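**Weathering powders vanish under flat clear coat. Does the brand matter?**

Kusum Bisht

I've got a string of HO hoppers in the works, and the rust powder looks great until I seal it. One pass of flat and half of it is gone. The guy at the train show swore the Clidwood powders don't do this, but they cost twice what I pay now and I've heard that kind of talk before. Has anyone tried them side by side on the same car?

---

Wai-kit Mak

I did, on a junk gondola with Clidwood on one side and cheap artist's chalk on the other. After the flat coat I couldn't tell which was which. What did help was a coat of flat before the powder too, so it has some tooth to grab. I also sand the chalk stick on 400 paper and toss the coarse bits. Then mist the sealer on, 4 light passes, and let each one dry. I'd be suspicious of anybody who says one wet coat is fine.

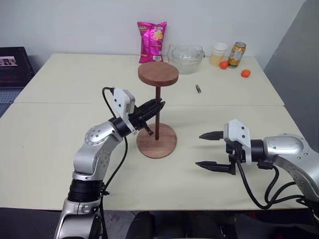 *Two robot arms at a cream-colored table, the left one's fingers near the rod of a wooden stand.*

Try it on the underside of a car first. My flat may not behave like yours.

---

Ismail Naciri

Just don't seal them. I never have, and car 2833 still looks good to me.

---

Wai-kit Mak

Do you ever pick it up, though? Mine get handled every operating session and the bare powder ended up on my thumbs.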